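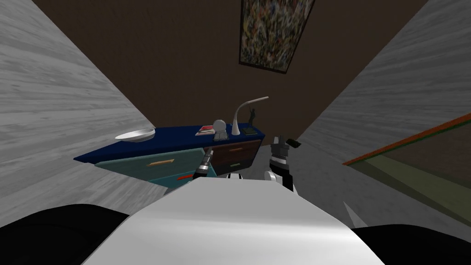

楼主：buso_teleop　发表于 2020年10月23日 星期五　版块：遥操作与示教　阅读 2000

标题：双臂开抽屉，遥操作录示教时头部视角要不要固定？

仿真环境，双臂人形上半身，VR 手柄控制，任务是拉开桌子下面的抽屉。桌子左边青色柜，右边深棕色柜，首图是机器人自己的视角，两只夹爪都在抽屉前面。

目前的问题：头部跟随操作者的头显，视角歪得厉害，桌面在画面里是斜的。操作的人觉得没什么，回放的时候就难受了。策略训练用的也是这一路图像。已录 600 条，拉左边上层抽屉的成功率还可以，右边深棕色柜的下层抽屉基本不行，夹爪到了把手附近就来回蹭，合不上。

两个方案：
一、头部锁死，重录。
二、头部继续跟随，把头部位姿作为观测输入，接着录。

想听听做过的人怎么选。

――――――――
2楼　novham_k

锁死。头部自由度放开，等于给策略多加一个要学的东西，600 条不够分。我们在 Novham 的台架上对比过，同样的条数，固定视角收敛快很多。

――――――――
3楼　线缆管理员

不同意楼上。固定视角的前提是固定视角看得见。看首图，深棕色柜有一部分被青色柜挡着，右夹爪又正好在它前面。锁在这个角度，下层把手更难看清。锁在别的角度，左边又可能出问题。

先确认是视角问题还是抓取问题。单独把右下抽屉的示教挑出来，看夹爪闭合前几帧把手在不在画面里。

――――――――
4楼　Emmanuel Muriithi

补充一点，腕部相机有没有？只靠头部一路做把手对准，谁来都费劲。把手是细的横条，夹爪手指一张开就挡住。加腕部相机以后头部歪不歪影响会小很多。

另外问一下示教里夹爪是从上往下勾，还是正面夹？两种混着录，策略会取中间值，表现就是你说的“来回蹭”。

――――――――
5楼　buso_teleop（楼主）

回 4 楼：没有腕部相机，可以加，仿真里不费事。抓法没有统一规定，两个人录的，一个习惯勾，一个习惯夹。

回 3 楼：刚翻了一部分。右下抽屉闭合前，多数看不到把手，操作的人是凭深度感估的。他戴头显有立体视觉，策略只有单目。

――――――――
6楼　线缆管理员

那原因基本清楚了。操作者有的信息策略没有，这种示教录再多也补不回来。要求操作者只看策略能看到的那一路图像去录，他自己就会主动去找能看见把手的姿态。

――――――――
7楼　novham_k

单目操作效率会掉得很厉害，人也容易累。我还是建议锁头部加腕部相机，头显里保留立体显示，把腕部画面叠一个小窗进去。头部放开以后每个人转头习惯不一样，这也是一种混合分布，跟抓法不统一是同一类毛病。

――――――――
8楼　wotis_lab

遥操作之外提一个选择：直接拖动示教。我们用 Wotis 的臂做真机抽屉，人手把着末端拉一遍，记录关节轨迹，接触力这一块比手柄自然得多。手柄没有力反馈，拉到底了操作的人不知道，还在往后拽。

――――――――
9楼　Emmanuel Muriithi

楼主在仿真里，拖动示教用不上。真机上拖动还有一个问题，人的手和身体会进画面，图像得另外处理，一般是先拖一遍，再让机器人自己回放一遍采图。回放时抽屉的初始状态要复位准，差一点就勾空。

――――――――
10楼　wotis_lab

没注意是仿真，撤回。回放采图确实是这么做的，每条示教要走 2 遍。

――――――――
11楼　齿隙

桌面上的东西有没有做随机化？白碗、红色的书、玻璃球、台灯、小雕像，如果每条都在同一位置，策略很可能拿台灯当路标，跟把手没关系。测试的时候把台灯挪开试试，成功率要是掉了就说明问题。

――――――――
12楼　buso_teleop（楼主）

没有随机化，桌面物体位置一直是固定的，只随机了机器人底座的初始位置。今晚试一下挪台灯。

――――――――
13楼　novham_k

底座随机范围多大？如果底座会动、头部也会动，把手在图像里的位置变化就很大了。

――――――――
14楼　buso_teleop（楼主）

前后左右最多 2 厘米，朝向不变。主要变化还是来自头部。

――――――――
15楼　柜门铰链

插一句，四个把手颜色都不一样，左边上面橙的下面红的，右边上面橙褐色，下面偏绿。策略如果是多任务的，指令里写“左上”“右下”还是写颜色？我们用 Steinarsdóttir 那套标注模板，方位和颜色都写，后来发现模型只认颜色，换一套贴图就全错。

――――――――
16楼　buso_teleop（楼主）

只写方位。贴图目前没换过，等抓取解决了再说。

――――――――
17楼　buso_teleop（楼主）

更新。台灯挪到桌子左端，测左上抽屉，成功率明显下降，11 楼说中了。

接下来的安排：
加左右腕部相机；
抓法统一为正面夹，勾的那部分示教剔除；
桌面物体位置每条随机；
头部先锁死，角度调低、摆正，录一批右下抽屉看看。头部跟随的版本保留，不删。

――――――――
18楼　线缆管理员

锁头部我保留意见。摆正以后记得检查右臂伸到下层时前臂会不会把把手整个遮住，会的话躯干稍微偏一点站位，别靠转头解决。

――――――――
19楼　Emmanuel Muriithi

剔除之前先看一下勾的那部分有没有右下抽屉的成功样本。下层把手位置低，正面夹腕部可能要到关节限位，勾反而能做。上下层分开规定抓法也可以，只要同一个抽屉内一致。

――――――――
20楼　buso_teleop（楼主）

查了，右下成功的几乎都是勾的。那就上层夹，下层勾，分开录。

――――――――
21楼　novham_k

录完把两路的对比曲线贴出来，头部跟随那组也跑一遍，条数对齐。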